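**Sunday, bench 2 — gray panels for the Visden order**

Started just after 9. Samina had already cut the blanks, so I went straight to surface prep. Wiped everything down twice, then 200 grit by hand, light pressure, same direction all the way. Went to 400 on the faces only. Edges left at 200 as Morag asked.

First coat of the pale gray mixed slightly thin. Usman thinks we should go back to the Trunirley thinner, the new tin flashes off too fast near the door. I'd like to try one more batch before we change anything. Mix was 100 ml gray to a capful of thinner — need to measure that capful properly next time.

Masking tape on the reverse lifted in two corners. Pressed it back with the roller. Noreen has the wider tape in her drawer, ask before taking the last roll.

Matte is what Visden signed off on, so no buffing, even if a face looks dull under the bench lamp.
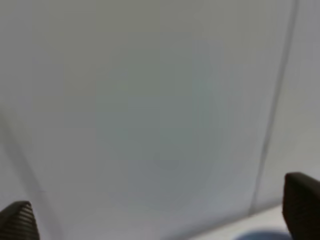 Color changes a lot with the light in this corner, more green in the middle of the day than I'd like. Compare against the sample card by the window before anyone remixes.

To do:

- second coat on the test blank only
- order more 400 paper
- ask Shagufta if the Midivano rack is free Monday
- label the thinner tins

Stopped at 4:30, brushes in the left-hand jar.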